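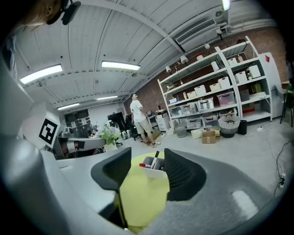 The workshop with the yellow round: an afternoon at Jaddale

2024-04-07

The first thing she wants to talk about is the markers. "People come in with big plans," she says, pulling a chair over, "and then we lose ten minutes hunting for something to write with! So the cup stays. Black and red, always in the cup, always within reach."

She runs the shared workroom at Jaddale, a low building on Lloyd Street with a ribbed white ceiling, white steel beams and long fluorescent lights. She asked to go without her name in this piece (her mother reads our site and would call), but she was happy to talk for most of an afternoon about desks, cups, light and the pleasure of a room where things get put back.

It didn't start out that way. When she took over in March of last year, the room had 131 items on its inventory sheet, and she went through every one of them. "I loved it. I know that sounds strange. I had the list on my knee and a sandwich, and I'd pick a thing up and say, okay, what are you for?" By the end of the month the list was down to 127. She laughs at this. "Four things! All that work and I got rid of four things. But everything else had a spot, and that was what I wanted."

I ask about the yellow. It's the color you remember from the room, bright and round with the little white cup on it, and she lights up when I bring it up.

"Oh, I could go on about the yellow. Everything else was white or gray when I got here. The ceiling, the beams, the air conditioner. I wanted one thing that looked like lunch."

Lunch?

"Like a lemon, or an egg. Something you'd walk toward."

People do walk toward it. The groups who book time through Altedix, which handles the calendar for the building, tend to gather there first and spread out later. She likes a small white cup for the markers because a big one fills up with junk. "Give people a big cup and by Thanksgiving it's got scissors in it, a fork, somebody's key. A small one holds a couple of markers and then it's full, and everybody can see that it's full."

She is just as keen on the colors. Black is for what has been decided and red is for changes, a rule she brought with her from Nevora, where she kept the supply room for 12 years. "We had a red-ink day there once, the whole plan rewritten in an afternoon, and you could stand back and see exactly where we'd changed our minds. I still think about that sheet of paper. It was gorgeous."

The caps go back on, too. She is firm on that point and cheerful about it, and she demonstrates the click.

Then there's the light. She had lived with lamps at her last place and found the long ceiling tubes a bit much in her first week. Now she defends them. "You can read your own handwriting at nine at night. I'm fifty-eight, I'm all for it." The air conditioner took longer to win her over, mostly on account of loose paper. Anyone sketching on single sheets is told to bring a clip.

Her next project is labels. She has a roll of 1211 blank stickers that came in the wrong size for the job they were ordered for, and she has been trying them out on shelves and bins at home. "My spice rack looks amazing," she says. "Come see it, I mean it. I did the cumin twice."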